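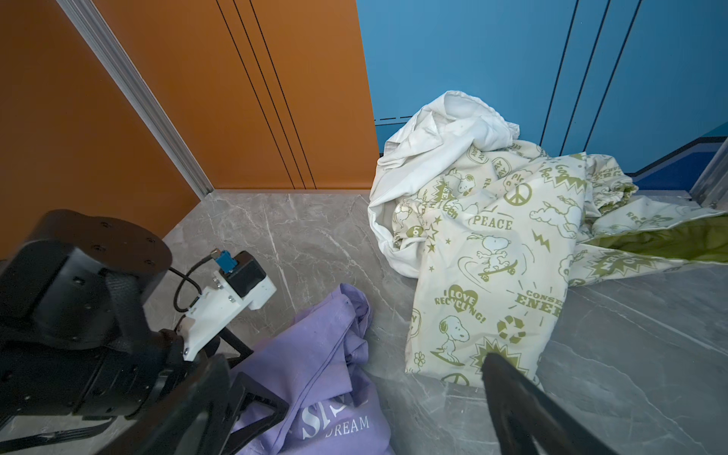
Slide 1. Two controllers, one gripper: speaker notes

Good morning. My name is Jaruwan Kongkaew and I work in the handling group at Oltmanns. (Wait until the door is closed.) I speak for 19 minutes, then we have time for questions.

Leave the first slide up during the introduction. The gripper has two long black fingers and a white printed bracket on its side. On the floor are fabrics: a patterned blanket, a white sheet and a lavender sweatshirt. Say to the audience that we want to pick up one item and leave the others where they are. For a person this is no work at all. For us it was the whole of May.

Slide 2. What we compared

We kept the arm, the gripper and the fingers the same. We changed only the controller. The first one is Skirby, which closes the fingers to a fixed position. The second one is Flolenero, which closes until it reaches a force limit and then holds.

Speak slowly at this point. Last time many people thought that we compared two grippers.

Slide 3. The test

One trial is: go down, close, lift, wait two seconds, open. A trial is good if exactly one item is in the fingers after the waiting. If the sheet comes up together with the blanket, it is a failure, also when it looks nice.

We planned 1000 trials and we could use 934 of them. The rest we removed for a network problem. Abdelilah Ouazzani checked the list of removed trials by hand, and he did it before he saw the results.

Slide 4. Thick and thin

Skirby was better with thin sheets. I did not expect this. The fixed position is very tight, so a single layer cannot slip out. With a sweatshirt it is not so good: the fingers push against the fold, the arm stops with an error, and somebody must reset it.

Flolenero had almost no such stops. But it was slower to close, and on thin fabric it often took the layer underneath too.

(If time is short, skip the second graph. Do not skip the first.)

Slide 5. The view from the wrist

From the wrist, the fingers hide a part of the fabric. When an item lies directly below the gripper, we see it only partly. Also the near finger becomes a little blurred. Jayson Lagman moved the approach to a lower angle for the tests at Derkum, and the choice of the grasp point became more stable. This change helped both controllers, so please do not count it for one of them.

Print on the fabric is another difficulty. On a blanket with many cartoons and words, our software took the edge of a drawing for a fold. We have no good answer for this yet.

Slide 6. What we use now

Flolenero for clothes, Skirby for sheets. Switching takes a restart, and we would like to remove it. Thank Zinhle Coetzee for the force calibration. Then questions.

Comments (3)

Janelle Dimaculangan
Thank you for putting the notes online, I missed the talk. Did you use the same closing speed for both controllers?

Jaruwan Kongkaew
No, each one had its default speed. You are right that it should be on slide 2. I will add it.

Jayson Lagman
The lower angle does not work near a wall, please mention that too.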